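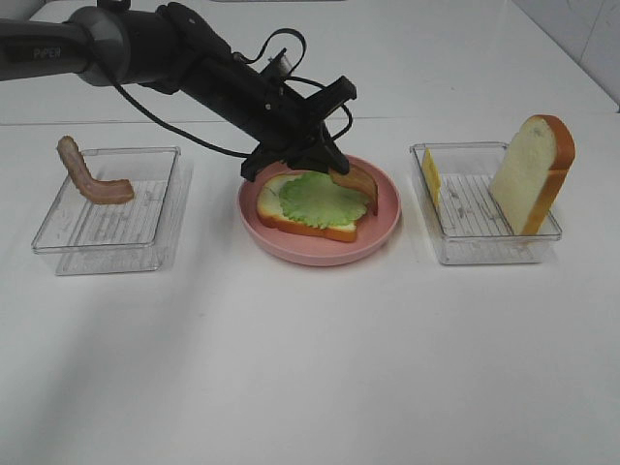 Letbridge Robotics Club – sandwich set, README

Last edit 2/10/26, Ingvild Lindholm

Contents

500 episodes of one arm building a sandwich on a plate: bread, lettuce, bacon, cheese, bread. Student operators, 3 camera views, one text label per episode. The bacon and cheese go on after the lettuce in every episode, so don't expect a model trained on this to cope with any other order.

Read this before you quote our numbers

The poster we took to Skultlow said the policy "makes sandwiches." I voted against that wording. It was scored on 100 trials, all on the same white table, with the same pink plate and the trays on either side of it. Move a tray and you are on your own. Somebody should run that test before the club claims anything about generalization. I have asked since March.

Known problems

Bacon is the worst item. A strip held by one end covers part of the plate from the side view, and the operators did not agree on what counts as "placed." Some let go early. The success column reflects whoever was labeling.

Cheese standing on edge is hard to make out in the side view. Use the wrist camera for it.

The Yakubu split has duplicate episodes. Don't use it for validation.

Training

Checkpoints are saved at 3,000 steps. Longer runs had lower loss and I saw no better sandwiches – the logs are in the Casevwood folder if you want to argue.

License

Club use only until the labels are redone.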